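Visitors queue to pick up a hat at Rullen open evening

Brutholm's smallest robotics workshop opened its doors in May, and by seven o'clock there was a queue down the stairs to pick up a woolly hat.

The hat was not a prize. Visitors to Tellness, which has the first floor of the old Rullen building above the tile shop, were asked to lift it off a table with a hand-held gripper, move it a short way and put it down again. Most had come expecting a robot that would do this sort of thing for them. They were told, kindly, that the robots have to learn it from somebody first.

"People come up the stairs looking for something with a face," said Taha El Ouafi, who runs the workshop and spent most of the evening explaining hats. "Then we hand them a pair of plastic fingers and ask them to do the housework."

The idea is simple enough. A person holds the gripper and does a small job with it, while a camera fixed to the tool records what the fingers are up to. Do the job often enough, in enough slightly different ways, and a robot arm fitted with the same fingers has something to copy. Tellness wants 1000 goes at each task before it tries one out on its own arm, a second-hand machine the staff call Tawfik. They would not say why.

Tawfik made its appearance at eight, to a packed room and a certain amount of shushing. It was given a sock. It considered the sock for long enough that a man near the door asked whether it had been switched on, then picked it up by the toe, carried it across to a tray and let go. The applause was louder than anything heard at the Brutholm summer concert. Asked to do it again, Tawfik picked up a corner of the tablecloth.

"That is also soft," said El Ouafi. "You can see what it was thinking."

Clothes are hard work for machines. A box stays the same shape wherever you grab it, but a hat folds, flops and hides its edges, and is never in quite the same heap twice. Several visitors found this out for themselves. The fingers are opened and closed by squeezing, and the knack is to pinch a proper fold of the wool and keep hold of it on the way up. Adults tended to stab at the middle and hope. Children under 8 were much better at it, and some had to be asked to let other people have a turn.

One retired dressmaker did the whole job in two tries and then spent ten minutes telling the staff what was wrong with their folding. She has been invited back. A councillor, who had been due to say a few words about local skills, dropped the hat three times and said them rather quickly.

There were 80 people through the door by closing time, according to the clicker at the top of the stairs, although it was also being worked by a small boy who liked the noise. Tea ran out early. The biscuits lasted longer, having been put behind the sign about trip hazards.

Not everyone left convinced. "I've got a hand," said one woman on the way down, holding it up. Her husband had asked how long it would be before a machine could sort the washing, and had been told that it depended on the washing. He seemed to take this personally.

El Ouafi is careful with promises. The workshop is working towards a robot that can sort a small pile of clothes in a care home laundry, and he will not put a date on it. For now the team is getting through hats, scarves and tea towels, with gloves to follow when they feel strong enough.

Another open evening is planned once the landlord has looked at the stairs. Entry will be free again, and visitors may bring an item of clothing for the grippers to practise on. Tellness asks that it be clean, after an incident with a football shirt.

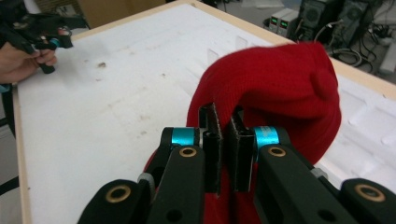

The red beanie held above the table at Tellness, pinched between the gripper's two black fingers.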